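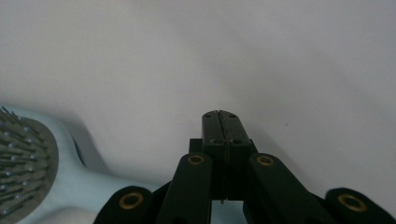

La moda de los cepillos «desenredantes» llega a Werngate con más promesas que pruebas

Imprimir | Enviar por correo electrónico

Los comercios del centro de Werngate llevan desde mayo vendiendo cepillos de púas finas con la promesa de que desenredan sin tirones, reducen la caída y «reactivan» el cuero cabelludo. La primera afirmación es discutible. Las otras dos no las ha sabido documentar ninguno de los vendedores consultados para esta nota.

El modelo que más se ve en los escaparates lo distribuye la firma Gorar, que lo presenta como un cepillo de almohadilla para uso diario. La ficha comercial habla de 842 púas y de un ensayo con 80 usuarias, pero no dice quién hizo la prueba, cuánto duró ni con qué se comparó el resultado. Preguntada por esos datos, la empresa respondió con el mismo folleto que ya estaba en las tiendas, esta vez en formato digital.

«La almohadilla cede un poco y por eso molesta menos al pasar por un nudo, hasta ahí de acuerdo», explica Heriberto Villaseñor, peluquero con local propio en la calle del mercado. «Que me digan que con eso deja de caerse el pelo es otra historia. El pelo que se queda en el cepillo, en buena parte, ya se había soltado.»

Villaseñor vende cepillos en su establecimiento y no oculta que el margen es bueno. Reconoce también que varias clientas han vuelto a preguntar por el efecto prometido y que no ha sabido qué contestarles – el distribuidor tampoco se lo aclaró a él.

Más cauta se muestra Ans Schouten, responsable de compras de la perfumería Wuyts. Según cuenta, retiró del mostrador el cartel que aludía a la caída del cabello y dejó solo el que habla de desenredar. «Nadie nos lo pidió. Lo leí una mañana con calma y no me sentí cómoda teniéndolo ahí», dice. El cepillo sigue a la venta, al mismo precio.

Y el precio es otra de las cuestiones. La cadena Niltard hizo un primer pedido de 500 unidades y lo amplió después hasta 3000, siempre según cifras de la propia empresa que este medio no ha podido contrastar. Su portavoz, Niilo Koskela, atribuye el éxito a «la calidad del diseño» y a «una clientela más informada». A la pregunta de qué información maneja esa clientela aparte de la publicidad, Koskela remitió de nuevo a la ficha del producto.

Lo cierto es que el objeto no tiene mucho misterio. Un cepillo de este tipo consta de un mango, una cabeza ovalada y una almohadilla flexible con púas, en muchos casos rematadas en bolitas para que no rasquen. El sistema se vende desde hace décadas en droguerías de barrio. Lo que ha cambiado esta temporada son los tonos pastel y el texto de la caja.

Paraschiva Cârstea, que imparte talleres de cuidado del cabello en el centro cívico, recomienda mirar menos la caja y más el estado del cepillo. Aconseja empezar a peinar por las puntas, retirar los pelos acumulados después de cada uso y lavar las púas con agua tibia y un poco de champú, sin sumergir la almohadilla, que suele tener un orificio por el que entra el agua y tarda en salir. Hay que dejarlo secar boca abajo sobre una toalla. Cuando las bolitas se desprenden, dice, conviene cambiarlo, sea de la marca que sea.

Cârstea no ha probado el modelo de Gorar y prefiere no opinar sobre él. Sí comenta que a sus talleres llega gente convencida de que cepillarse más veces al día fortalece el pelo. «Eso ya lo decía mi abuela, y tampoco tenía un estudio», señala.

La asociación local de comerciantes, por boca de Kimutai Laizer, descarta por ahora pronunciarse sobre los carteles. Laizer asegura que no han recibido quejas formales y que cada tienda responde de lo que anuncia. No supo precisar, sin embargo, si la asociación dispone de algún canal para presentarlas.

Gorar prepara para después del verano una versión de viaje del mismo cepillo. El folleto provisional, al que ha tenido acceso este medio, mantiene la referencia al cuero cabelludo y sigue sin citar la procedencia del ensayo.

Imprimir | Enviar por correo electrónico

Noticias relacionadas
Champús sólidos: lo que dice la etiqueta y lo que falta
Wuyts amplía su horario de tarde en Werngate
Las peluquerías del mercado piden más plazas de carga y descarga
El centro cívico abre la inscripción para los talleres de otoño
Niltard cerrará su tienda más antigua por reformas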